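Partanen Interiors Board > Surfaces and Finishes > Stone-faced drawer fronts: thin veneer or printed board?

Thread started 2025-08-08

kettle_and_plumb
Replacing the drawer fronts in a galley kitchen. The carcasses are sound and stay. I want a white marble look with grey veining. Options so far are a thin real stone veneer bonded to board, or a printed laminate from the Hesitz range. The widest front is 300 mm high and takes a single central knob. Runners are the original side-mounted type, no soft close. Questions: does the veneer add enough weight to matter on old runners, and how do people drill it without chipping the face?

Aarne Karppinen
Weight first. Take the finished front, weigh it, add the drawer box and the heaviest load you expect, and compare with the rating stamped on the runner. If there is no stamp, assume the runner is the weak part and replace it. Worn side-mounted runners will sag at full extension long before they fail, and a heavy front makes the sag visible as an uneven gap along the top edge.

Drilling: from the face, with a diamond-tipped bit, low speed, no hammer action, a scrap board clamped tight behind. Start at an angle to cut a crescent, then bring the drill upright. Keep it wet. Stop when the bit reaches the board and change to an ordinary wood bit.

softwood_sid
Disagree on drilling from the face. I drill the board from the back first with a 2 mm pilot, stop short of the stone, then finish from the front. You get the position from the back, where you can mark it with a pencil, and the diamond bit only has to clear the stone.

Aarne Karppinen
Your pilot has to stop within the thickness of the board, blind. One slip and it punches the veneer off in a flake. Masking tape on the face takes a pencil mark perfectly well.

softwood_sid
A depth stop costs very little. I have not lost a front yet.

Tyyne Karppinen
Both methods work if the stone is fully bonded. The usual cause of chipping is a void in the adhesive under the hole. Tap the face with a knuckle before drilling. A hollow sound means move the hole or reject the panel.

More important in my view is the knob itself. A round knob with a narrow base puts all the load on a small ring of stone. Use a knob with a wide base or put a thin nylon washer under it. Tighten by hand. A machine screw through from the inside of the drawer is correct; a wood screw is not.

mdf_sceptic
I would skip real stone. Marble is etched by lemon juice and vinegar, and drawer fronts under a worktop catch every drip. Sealer slows staining but does nothing about etching. Printed board wipes clean and can be replaced.

Tyyne Karppinen
Etching is much less visible on a honed face than on a polished one. I agree about the front below the hob. Printed board also has a repeat. On a run of drawers the same vein appears again and people notice.

mdf_sceptic
Only if you fit them in the order they come out of the box. Turn alternate panels end for end.

kettle_and_plumb
Useful. The Zulell veneer sample arrived honed, so I will test it with vinegar tonight. Next question is the knob. The kitchen opens straight on to a room with a plank floor and a white desk, and the two spaces are seen together. I was going to use brass. My partner wants white knobs so that they match the desk. I worry that a white knob on white marble disappears.

softwood_sid
It does disappear, in flat light. With a lamp to one side it reads well enough from its own shading. Test at the time of day you cook.

Aarne Karppinen
Brass. A handle should be easy to find.

Tyyne Karppinen
I would go with white here. A domed knob shades from light to dark across its surface, and grey veining does the rest. Renders attached, one at a drawer front and one looking through the doorway to the desk.

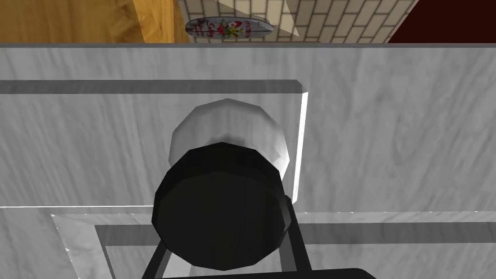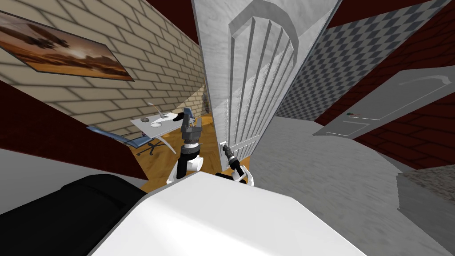 Fixing schedule (edited in by kettle_and_plumb)

1. Replace all runners before the new fronts go on.
2. Knuckle test on every panel. Reject any that sound hollow.
3. Seal the back and all four edges of the board, two coats, and leave overnight.
4. Mark the knob position on masking tape.
5. Drill from the face, wet, low speed.
6. Nylon washer, machine screw, hand tight.

softwood_sid
Step 5 is still wrong.

Aarne Karppinen
Step 5 is fine. In step 3, seal inside the knob hole as well, after drilling. Water gets in behind the knob and swells the board from there.

mdf_sceptic
Which sealer for the edges? The Ivden one went yellow on me next to a white face.

kettle_and_plumb
Had not chosen. Will avoid that one unless somebody has had a better result. The vinegar left a dull ring on the Zulell sample, visible only from a low angle. Going with veneer everywhere except below the hob.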